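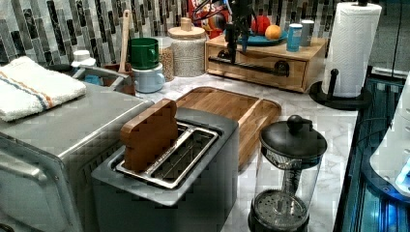
**Chia-hao Chien**

August, early evening

The kitchen counter at the Wisurthorpe residence was put in order today, and I record the arrangement while it is still fresh in my mind. I have served as resident coordinator for two terms, and this diary has been kept in the same form throughout. Entries concerning the pantry and the laundry appear earlier in the month and are not repeated.

The work began at the left end of the counter with the toaster oven. The crumb tray was emptied and washed, and the door was wiped inside and out. The steel top had collected a film of grease along the rear edge, which came away with warm water and a little dish soap. I have placed the white terry towel with the blue and orange stripes on top of the oven, folded, for the time being. It is understood that nothing may remain on top of the oven while it is in use, and the towel is to be moved before anyone turns the dial. A hook has been requested from the Tardale office. The request was first submitted in the spring and I submitted it again this morning.

The gray toaster has been moved forward of the oven. It had been kept against the wall for as long as I have lived in the house, and residents were in the habit of dragging it forward by the cord each morning. I consider the new position an improvement. It is nearer to hand, and the slots can be seen into without leaning.

The wooden slice of toast stands in one of the slots this evening. It belongs to the play kitchen in the family room and was brought through by one of the younger visitors, who was very firm that it required toasting. I agreed to its remaining there until dinner had been cleared. The toaster is unplugged, and I have noted in the house log that the slice must be taken out and returned to the family room before the plug goes back in the wall. It is a handsome little object, cut with a rounded crown like a proper loaf, and the reddish grain of the wood is not far from the color of a good crust.

The cutting board required more attention than I had planned. It is the striped one with the raised rim, received from the Overgaard residence when that kitchen was closed, and it holds water along the inside of the rim if it is put away flat too soon. I washed it, stood it on end by the sink through lunch, and oiled it in the afternoon. It has now been laid behind the toaster. Fahad Pirzada has asked whether it might be kept upright against the tiles instead. I replied that I had no objection in principle, but that it slid down twice when I tried it, and the second time it struck the counter hard enough to bring someone in from the hall.

With regard to the French press, the position is as follows. The glass is sound. The plunger was taken apart, the mesh was rinsed under the tap until the water ran clear, and the parts were put back in the correct order on the second attempt. It stands to the right of the toaster. Residents are reminded that coffee grounds go in the compost pail and do not go down the drain. The plumber's visit in the winter cost the house $104, and that sum came out of the amount set aside for the summer outing.

There was some discussion over whether the press should remain on the counter at all. Fahad is the only resident who uses it every day, and I had proposed the cupboard above the refrigerator. He observed that he makes his coffee at 5 in the morning, that the cupboard door squeaks, and that my own room is directly beyond the wall. The press will remain on the counter.

The paper towel holder was left to the right of the press, where it can be reached from the sink. I tightened the arm where it meets the base. A new case of towels is expected from Mukstead, with 12 rolls to the case, and I have cleared a shelf in the hall closet to receive it. The house went through the previous case faster than the budget allows. Cloths are to be used for spills of plain water. I have written this on a card and taped it inside the door of the sink cupboard – the earlier card fell behind the pipe and could not be read in any event.

The small wooden drawer unit remains at the back, against the tiles. Before today it contained rubber bands, takeout menus, two keys that fit no lock in the building, and a quantity of tea. I have kept the tea. The keys were placed in an envelope and left on the desk. I intend to line the drawer with paper when I next have an hour, although I made the same statement in June and did not do it.

The backsplash was cleaned last. The narrow tiles are pleasant to look at, particularly the green ones, but the joints between them run up and down in great number and each one gathers dust. An old toothbrush proved suitable. I completed the section behind the counter appliances and stopped there, having stood for most of the afternoon.

Expenditure for the day came to 70 cents, for the toothbrush that will replace the one I used. The receipt is in the tin.

Fahad is cooking tonight and has asked for the use of the oven from six o'clock. I must go and move the towel.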